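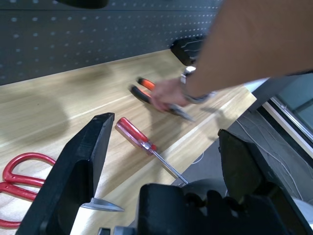

A tool pegboard is a perforated panel fixed behind a workbench, on which hand tools are hung when not in use. Items commonly kept on one include pliers, scissors, screwdrivers and rolls of tape. The panel is fitted with hooks, cups and brackets, which can be moved as the set of tools changes.

Needle-nose pliers may be hung with the handles up or down. Screwdrivers are usually stood in a cup.
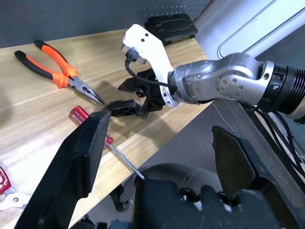 This page was last edited on September 14, 2020.

Arrangement
Tools in frequent use are placed within reach of the bench, and spare items higher up. The Zekar system assigns each tool a fixed position and limits a single panel to 24 tools. The Flollus system groups tools by task and allows positions to change. Scissors are treated as a cutting tool in the first and as a packing tool in the second.
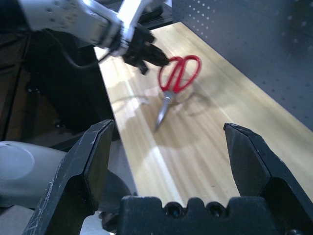 Kwaku Opoku has objected that scissors belong beside the tape under any system, and that a separate place for cutting tools only lengthens the work of putting them away.

Clearing the bench
In the Osei workshop manual, the bench is cleared at the end of each session. Pliers are returned first, followed by screwdrivers and scissors. The benchtop is then wiped along the grain. 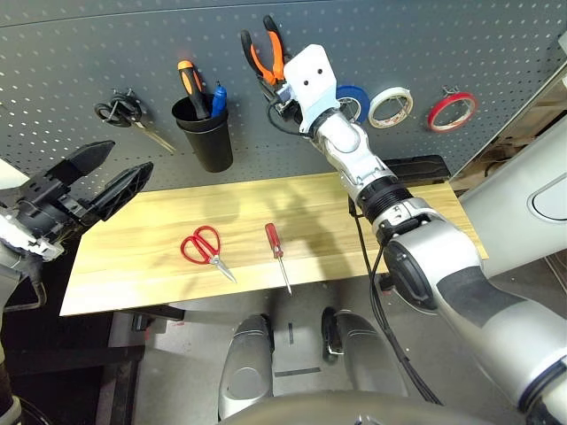
Pegboard with hanging tools and rolls of tape above a wooden benchtop.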